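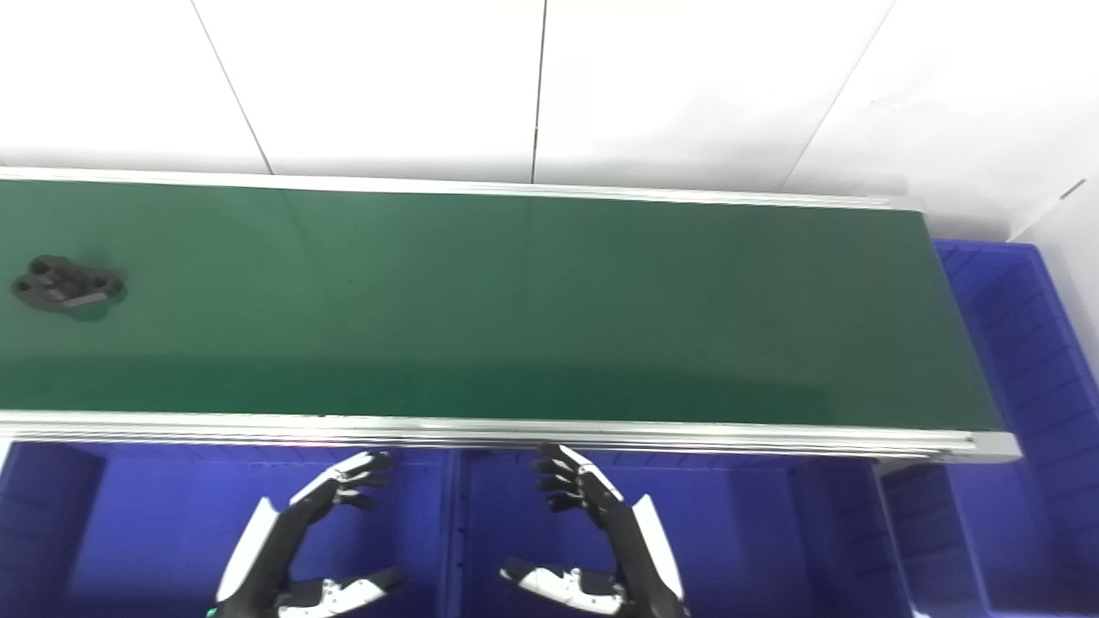
Home | Conveyors | Hands & Wrists | Spares | Contact
Equipment > Sorting cells > Setup and care
By Aisling Tierney, April

Clolirov 766 sorting cell

I've looked after the 766 at our Brillville shop since it came off the truck, and I still like it a lot! It's a long green belt on an aluminum frame, with a two-handed robot that stands at the near rail and picks machined parts off into blue bins. We sell it as a full cell or you can buy the belt by itself (plenty of people do).

Start with the belt. Get it level first, then set the tension with the two screws at the tail end, a quarter turn each, and let it run for 50 minutes before you touch them again. I'm impatient and used to skip that wait, and then I'd be back chasing the tracking after lunch. Wipe the green surface with a damp cloth and plain soap. No solvent please, it dulls the finish and the vision setup gets fussy about it.

Next, the hands. Park them below the rail with the fingers curled, palms facing, and run the homing routine from there. If a finger stops short, take the white tip cover off and look for metal chips in the joint, they love to hide in there. A soft brush does the job. Tip covers come in packs from Girkstead, order number 3552, and they fit left or right.

Bins go lower than the belt, close in, with one tucked under the end cap. Teach the drop points after the bins are where you want them (ask me how I know).

Melur Chong handles spares and can get you a Rampersad drive motor if yours is getting noisy. Mine had a whine for weeks and it was only a loose guard screw, so check that before you spend any money.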